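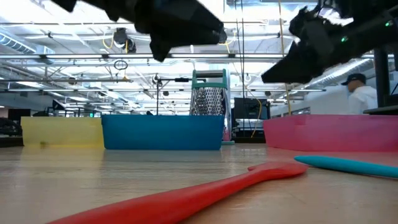
Manee pregunta si de verdad hace falta un sitio para cada cosa, porque en su casa los cucharones, las pinzas y las espátulas viven todos juntos en un cajón y al final siempre aparecen. ¡Qué buena pregunta, Manee! Seguro que aparecen, pero ¿cuánto tardas en encontrarlos? Hoy vamos a hablar de clasificar, una cosa que haces todos los días sin darte cuenta.

¿Qué es clasificar?

Clasificar es juntar las cosas que se parecen en algo. Ese «algo» lo eliges tú, y se llama criterio. Una espátula roja puede ir con las demás espátulas (criterio: para qué sirve) o con todo lo que sea rojo (criterio: el color). ¡La misma espátula, dos sitios distintos, y los dos están bien!

Los colores son un criterio estupendo para empezar, porque se ven de lejos y no hay que saber leer. Un recipiente amarillo y otro azul, uno al lado del otro, no se confunden nunca. Hasta tu hermana pequeña puede ayudar.

¿Y si algo no encaja?

Aquí viene lo más divertido. Imagina que tienes un utensilio de color verde azulado. ¿Es verde? ¿Es azul? Si se lo preguntas a tres personas, igual te dan tres respuestas. Los científicos tienen este problema muchas veces, con piedras, con escarabajos y con nubes, y lo que hacen es ponerse de acuerdo en una regla antes de empezar. Tú puedes hacer lo mismo: «lo que tenga algo de azul va al azul». Regla decidida, ¡y a seguir!

Cosas que se usan para dar la vuelta

Otra manera de pensar en los utensilios es mirar su forma. La espátula tiene un mango largo, para que la mano quede lejos de la sartén, y una pala ancha y plana que se mete por debajo de la tortita. El cucharón es hondo porque tiene que llevar sopa. La forma te cuenta el trabajo — y eso también es una pista para clasificar.

Pruébalo en casa

Pide permiso y busca 13 cosas de cocina que no corten ni pinchen. Ponlas en la mesa y prepara unos cuantos recipientes. Primero, repártelas por color. Luego sácalas todas y repártelas por su trabajo: remover, servir, dar la vuelta, medir. ¿Qué cosas han cambiado de compañeras?

Jannik hizo la prueba y le sobró un colador que no quería ir con nadie. Le puso un grupo para él solo, y vale perfectamente: un grupo puede tener una sola cosa.

Cuando termines, guárdalo todo en su sitio — o inventa uno nuevo y explícaselo a los demás de tu casa, que si no, no encontrarán las cucharas a la hora de cenar.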